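Notebook, October, Sunday
Wall moisture and lime mortar, entry 13

2 comments · 0 shares

Started 7:40 a.m. Continuing from the last entry, where the question was whether the repointing mix is drying too fast at the face. Short version for anyone skimming: yes on the Trindell lime, no on the Ivuna, and the damp burlap matters more than either.

Materials on the bench this morning: Trindell hydraulic lime, opened last month, bag folded and clipped. Ivuna putty, new tub. Sand is the washed sharp sand from Najafi, same delivery as entries 9 through 12. I sieved it again anyway and got the same grading within what the scale can resolve. There is slightly more fines in the bottom of the sack than at the top, so I tipped the whole sack out, turned it over and rebagged it. Earlier batches in this series were taken from the top of the sack. Noting this in case the early cubes look coarse.

Mix A: Trindell, one part lime to two and a half sand by volume. Mix B: Ivuna putty, one part to three. Both mixed by hand, 13 minutes, left to stand, then knocked up again with no added water. Mix A was stiff on the second working. Mix B loosened nicely and held on an upturned trowel.

Joints were raked to twice their width on the test panel and brushed out. Panel bricks are the soft reclaimed ones from the Nesent job. Wetted the night before, then again an hour ahead of pointing. Suction check with a few drops of water: absorbed steadily, no beading. Two bricks in the bottom course took water much faster than the others. I marked both with chalk and will read their joints separately.

Pointed the left half with A and the right half with B, working top down. Finished flush, left until thumb firm, then beaten back with a stiff brush. A was ready for the brush well before B. I should have started with B. The lowest two courses of A were past it by the time I got there and the brush only polished them. Those courses are out of the comparison.

Covered the upper half of the panel with damp burlap and plastic. The lower half was left open to room air. Heating was off. Hygrometer on the bench read 55 percent at the start and drifted down slowly through the morning. The bench unit reads lower than the wall unit, which I still haven't calibrated against salt. Treat both as relative only.

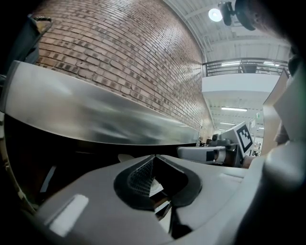 Brickwork, looking up toward the ceiling.

Readings at 90 minutes, pin meter, pins set along the joint. The absolute numbers mean nothing in fresh lime, so I am using them only to rank one joint against another.

A, covered: high, even along the length.
A, open: dropped sharply, lowest over the two chalked bricks.
B, covered: high, even.
B, open: slightly lower than covered, no sharp spots.

Readings at 155 minutes: same order. The gap between A open and A covered had widened. Hairline shrinkage visible with the loupe in A open, at the brick edge on the upper side of the bed joints. None in the perpends. None found anywhere in B, though B is still soft enough that I would not expect to find it yet. Check again tomorrow before drawing anything from that.

Scratch test with the brass point on A open: surface powders lightly under the point. On A covered the point drags and leaves a clean groove. This is the same thing we saw in entry 11 and blamed on the sand. The sand has been turned over and rebagged since then and the result hasn't changed, so I am dropping the sand explanation. Loss of water at the face fits better.

Cubes: cast two from each mix in the brass molds. Oiled, filled in layers, tamped, struck off. All are under the damp box. One of the A cubes has a chipped corner on the mold side where the clamp doesn't close. Somebody please look at that clamp, it has been listed since entry 6.

Method problems, so they don't get repeated:

Pointing order, see above. Next time B first, or better, two separate panels.

The burlap touched the joints along the top course and left a weave pattern in A. Use battens to hold it off. The offcuts in the rack are long enough.

I rewetted the burlap once and didn't weigh the water. It should be weighed.

Chalk marks washed off one of the two fast bricks when I misted. I had the position written down. Use wax crayon.

On the wider question of what to specify for the garden wall, I would still lean toward the Ivuna for brick this soft. It is slower and it needs protecting from frost, which in practice means no pointing outdoors after this month. The Trindell can be used later in the season but only if whoever is on site keeps the covers damp, and the last job suggests they won't. A weaker Trindell mix at one to three might split the difference. I have enough left in the bag for one panel.

To do: read all joints tomorrow morning before the heating comes on. Calibrate the wall unit. Sprayer nozzle is spitting, soak it in vinegar. Order putty before the tub is half empty, the Ivuna supplier took ages last time. Phenolphthalein is low, and there is enough for the seven day cubes but not the later set.

Stopped 2:15 p.m. Tools washed, damp box latched.

Comments (2)

The clamp is on my list. The thread is stripped so it needs a new screw, not an adjustment.

Can you keep the offcut from the spoiled A courses when you rake them out? I want to try it under the microscope.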